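Beschaffungsplanung für den Tischaufbau: Stand und offene Posten

7. Oktober 2024

Im August habe ich an dieser Stelle angekündigt, die Kosten für den Ausbau meines Tischaufbaus offenzulegen.
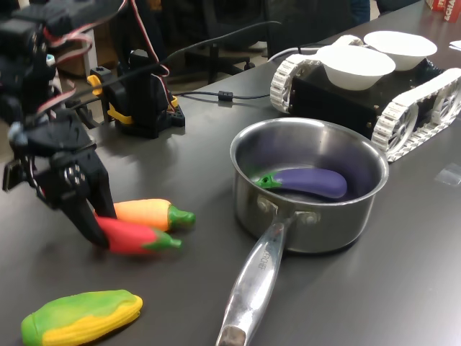 Der Finanzrahmen für das laufende Jahr beträgt 640 Euro. Er umfasst sämtliche Anschaffungen einschließlich Versand; Werkzeug und Verbrauchsmaterial werden gesondert geführt.

Den größten Einzelposten bilden die Servomotoren. Für einen vollständigen Ersatzsatz liegt ein Angebot der Firma Effiong über 306 Euro vor. Das Vergleichsangebot von Bedovitz fiel günstiger aus, enthielt jedoch weder Halterungen noch Anschlusskabel und wurde deshalb nicht weiter verfolgt. Benedito Teixeira hat mir zudem geraten, Motoren nur satzweise zu bestellen, damit Getriebespiel und Ansprechverhalten innerhalb eines Arms einheitlich bleiben. Dieser Empfehlung schließe ich mich an.

An zweiter Stelle steht die Stromversorgung. Vorgesehen ist ein Netzteil der Reihe Weta zum Preis von 179 Euro, das Arm und Kettenfahrzeug über getrennte Ausgänge versorgen kann. Nasrin Nouri hält das Gerät für überdimensioniert. Der Einwand ist berechtigt, soweit es den heutigen Umfang betrifft; bei einem zweiten Arm wäre die Reserve allerdings rasch aufgebraucht.

Für die Verkabelung sind 50 Euro eingeplant. Darin enthalten sind Kabelbinder, Geflechtschlauch und Steckverbinder. Die Leitungsführung am Oberarm soll bei dieser Gelegenheit neu geordnet werden.

Die Testobjekte verursachen keine Kosten. Spielzeuggemüse und ein Kochtopf aus Edelstahl genügen für die Greifaufgaben vorerst, zumal sich Chilischote, Karotte und Aubergine in Form und Griffbreite hinreichend unterscheiden.

Zurückgestellt wurde die Anschaffung einer neuen Greiferhand. Fotini Kyriakidis hat angeboten, mir ihr Modell aus Batalcombe leihweise zu überlassen – über den Kauf entscheide ich erst nach dieser Erprobung.

Der verbleibende Betrag wird als Rücklage für Ersatzzahnräder gehalten. Die Bestellung bei Effiong geht hinaus, sobald die Lieferzeit schriftlich bestätigt ist.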